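Placing and Cleaning a Floor-Standing Air Purifier

A tall cabinet purifier pulls most of its air through the perforated front panel. If that panel is blocked, airflow drops before any indicator reports it. The steps below apply to most upright models with a perforated front.

Position

Keep the front panel clear of furniture and curtains. Pleated curtains move when a window is open, so check the clearance with the window open as well as closed.
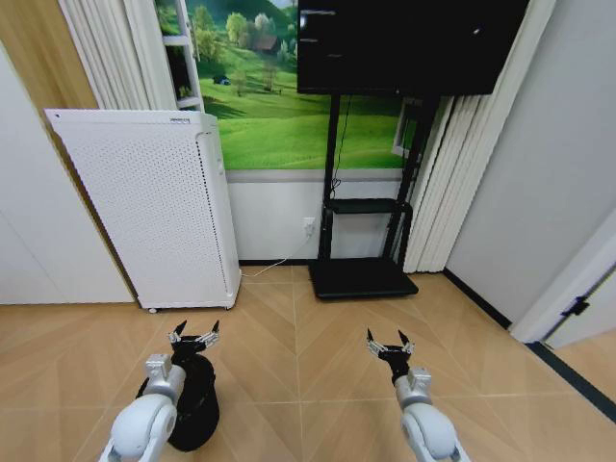 Run the power cable flat along the floor to the nearest wall outlet. Do not route it under a rug or across a walkway. If the unit has casters, unplug it before rolling it and lift it over raised grout lines.

Cleaning the panel

1. Switch off the unit and unplug it.
2. Vacuum the perforations with a soft brush attachment, top to bottom, at low suction.
3. Wipe the panel with a damp cloth – no solvent, no spray.
4. Wait 5 minutes before reconnecting power.

If the side strip is perforated too, clean it in the same pass. Dust there is easy to miss from the front. 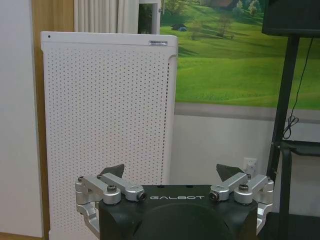
Perforated front panel and narrow side strip.

Filter interval

Check the filter every three months and replace it at 2,000 hours, or sooner if it has turned gray across the full surface. Write the month on the filter frame when you fit it, e.g. "June".

Text: Azucena Hinojosa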